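**From:** Hidayah Sopacua
**To:** Residents and Staff list, Grundbridge House
**Subject:** Re: Clothing and bedding before the April linen change

Dear residents and colleagues,

The Residential Services Office has received several replies to the notice on the linen change. Konrad Thaler's message raises the points most often repeated, and I answer it here for the whole list.

> **Konrad Thaler wrote:**
>
> Thank you for the notice. I have three questions on behalf of the Lo corridor.
>
> 1. The notice says beds must be "clear" by 9:00. Does this include personal sheets, or only clothing and other items lying on top of them?
>
> 2. Several of us have no closet space left. May folded clothing be placed on the floor in a bag while the mattress covers are changed?
>
> 3. Last time, two pairs of trousers from our corridor were sent to the Mutimen laundry with the house linen and came back after 6 days. Who should be contacted if this happens again?
>
> I would also ask that the office state plainly which items the staff will move and which they will not. The previous notice was read differently on each floor.
>
> Regards,
> Konrad Thaler
> Lo corridor

**On question 1.** The word "clear" refers to everything on the bed except the mattress and its house cover. Personal sheets should be removed and kept by the resident. House sheets may be left in place and will be collected. Staff cannot always tell a personal sheet from a house sheet when clothing is spread over it, and a patterned sheet left on the bed may be taken with the rest.

Clothing is the more frequent difficulty. Jeans and dark garments left across the end of a bed are easily gathered up with the sheet beneath them. Telephones, straps and other small items are at greater risk, as the sheet is lifted by its corners and folded inward.

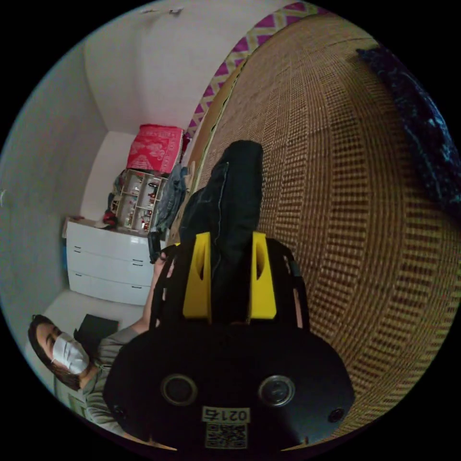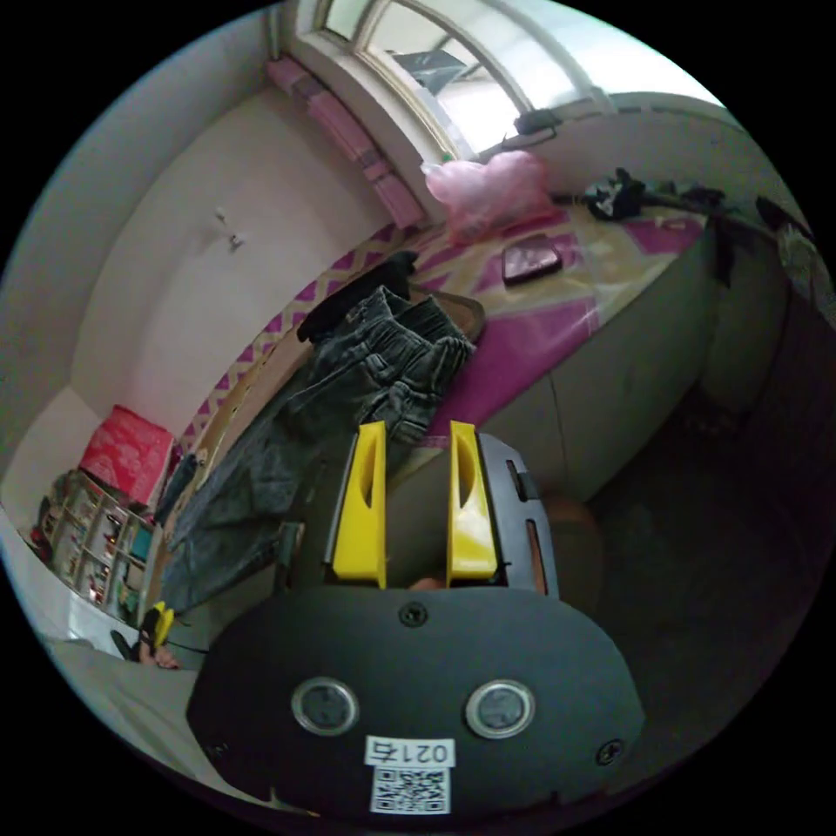

*Dark fabric and a zigzag-patterned textile, both photographs. The jeans and the smartphone on the bed are in the second.*

Residents are asked to do the following before 9:00:

- Fold or hang all clothing and remove it from the bed.
- Check pockets, and look under garments for telephones, keys and cards.
- Remove personal sheets, pillowcases and blankets.
- Take down anything draped over a chair, basket or hamper that stands against the bed.

**On question 2.** Bags may be placed on the floor provided that they are closed, marked with the room number, and set along the wall opposite the bed. Open piles of clothing on the floor are not acceptable, as the linen carts must be able to pass. The office holds 200 cloth bags for this purpose. They may be collected from the Plumville entrance desk, and there is no charge if they are returned by the end of April.

Wicker baskets and hampers may remain in the room. They will be treated as personal property and will not be emptied by staff, whatever they contain.

**On question 3.** Items sent to the laundry in error should be reported to this office in writing, with the room number and a short description of the garment. The laundry has agreed to set unidentified clothing aside on a separate rail. Claims received within 20 days will be handled by this office. After that period, residents must contact the Mutimen counter directly.

**On the division of responsibility.** Staff will move house sheets, house blankets and mattress covers. Staff will not move clothing, electronic devices, bags or furniture. Where a bed has not been cleared, it will be passed over and a card left on the door. A second visit may be requested at the desk.

Corridor representatives are asked to post a copy of this message beside the kitchen door. Further questions may be sent to the list or to me directly.

Hidayah Sopacua
Residential Services Office
Grundbridge House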